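Search this site Enter keywords Go

We use cookies to remember your settings and to see which pages get read. Accept all | Manage choices

Dec 7, 2021
By Josée Bergeron

Project report: trying out the Rellow simulation kit for a pick-up task

1. Purpose

My project was to find out whether the Rellow kit is good enough for a beginner to set up and test a robot arm task without a real arm. The kit is sold by Zirkirer as a yearly student license. It comes with a simulator, a set of ready-made objects, a parallel-jaw gripper model and a short manual. I started in September with no background in simulation. I had written small programs for one earlier class.

2. Setup

Installing the kit took two evenings. The first attempt failed because the graphics driver on the lab computer was too old, and the manual does not say which version is needed. I wrote to Zirkirer and had an answer the next day. After the update the program opened normally.

The controls are split between a window for the room and a window for the arm. You place objects in the first one and write the motion steps in the second. I found the split confusing for the first week. It would help if the manual had one full worked task in it. The sample tasks stop at moving the arm to a point in the air.

3. The task

I chose a flat object with a picture printed on it. The arm had to come down from above with the fingers open, line up with the object, close on an edge and lift. Flat things are harder than blocks because there is very little to hold. I kept the object in one place for all the runs and changed only the starting height and the angle of the wrist.

4. Results

I did 38 runs. In 11 of them the object was lifted and stayed in the gripper until the end. Most of the others failed when the fingers closed above the edge and missed it. In 4 runs the fingers pushed the object away before closing.

Lowering the starting height made little difference. Turning the wrist made more, and nearly all of the good runs used the same wrist setting. I would have tested more angles, but each run took almost 2 minutes on the lab computer and I had to share it.

5. Comments on the kit

The motion editor is the best part. Steps can be copied, renamed and run one at a time, and an error message points to the step that caused it. Saving is also reliable. I never lost work.

The graphics are weaker. Shadow edges look like stairs, and printed surfaces go blurry when the view is close. This did not affect the runs, but it made it hard to judge by eye where an edge was. I ended up reading the position values instead.

Rilo, the other kit our department has, draws shadows better but has no step editor. Mertens was on my list too, and I did not get a trial license in time.

For the price I would recommend Rellow to a student who wants to learn how motion steps work. For a project that depends on camera images I would look at something else first.

6. Views from the simulator

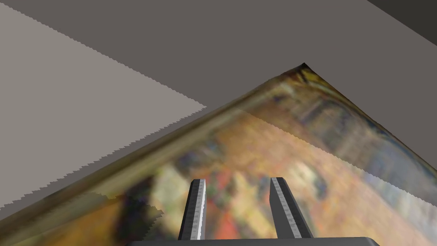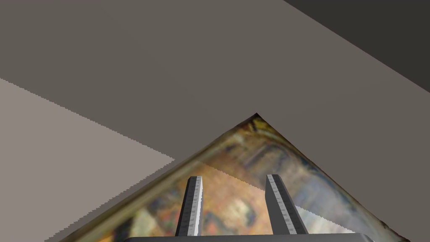

Both views: open gripper fingers and one corner of the printed object, close up.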